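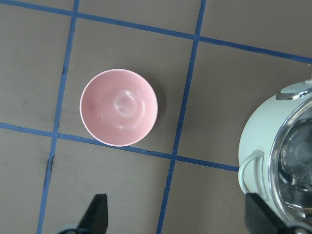
The pink bowl, the white pot and all that blue tape

Diary > September > The big table

Search this diary Go

What a good day! I've been itching to write this up since teatime, and now it's gone ten at night and I've got a cup of something hot and the cat has finally left the chair.

So, the table. I have been on about marking out a table for months, ever since the kitchen in Sutau, where everything lived wherever you last dropped it and I once spent half a morning looking for a lid. Blue tape was the way to go. Long strips one way, long strips the other, and you get these lovely big boxes you can set things down in. Some of the strips wander a bit (a lot, if you get your eye down close) and the edges have gone a little ragged here and there, but I love it. It looks like a giant's board game. I want to do every table I ever own like this.

The pink bowl is my favourite thing on it. It's such a soft pink, paler at the rim, and the shine sits right down in the bottom. It got a box nearly to itself, just above one of the lines. I could eat porridge out of that bowl for the rest of my life.

Then the pot! White, with a clear glass lid and a shiny silver rim, and a good size too. I do like a glass lid. You can peer at your soup without letting all the steam out, and I am a terrible peerer. Ivars Mockus has one at home that he bought in Taltska and carried back on his lap for 2 hours on the bus, and he still talks about it like a prize marrow.

We Use Cookies to remember your visit. Accept Manage choices 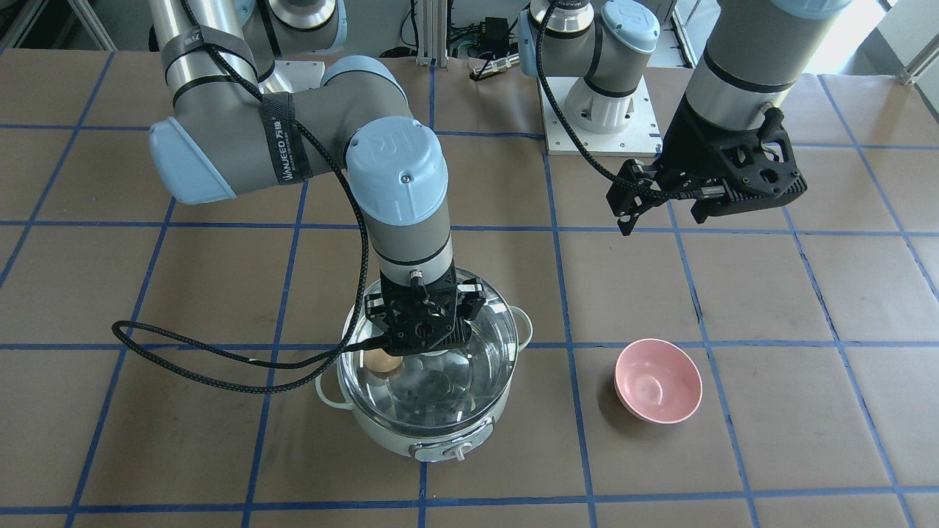
Brown paper, blue lines, and the pot in the thick of it

Brown paper on the table as well, and I'm completely sold on that. It makes the blue stand out so well, and there's something about a papered table that makes me want to sit down and get on with things. I went home and looked through the cupboard under the stairs and found the roll from Grernik, 100 metres of it when it was new, and some 2 metres gone on birthday parcels. Plenty left for my own kitchen table, then.

Spent the evening drawing it all out on the back of the Ionescu calendar. One box for the big pot, one for bowls, one for whatever is waiting to be washed, and a corner for the bread board, which is always in the way. The page number of the old stew recipe is 1368 (that enormous cookbook, it weighs as much as a toddler) and I've written it in the pot's box so I stop hunting for it.

Need more blue tape. Must also ask Ivars if he'll lend me his long ruler, and whether he still wants the spare jars.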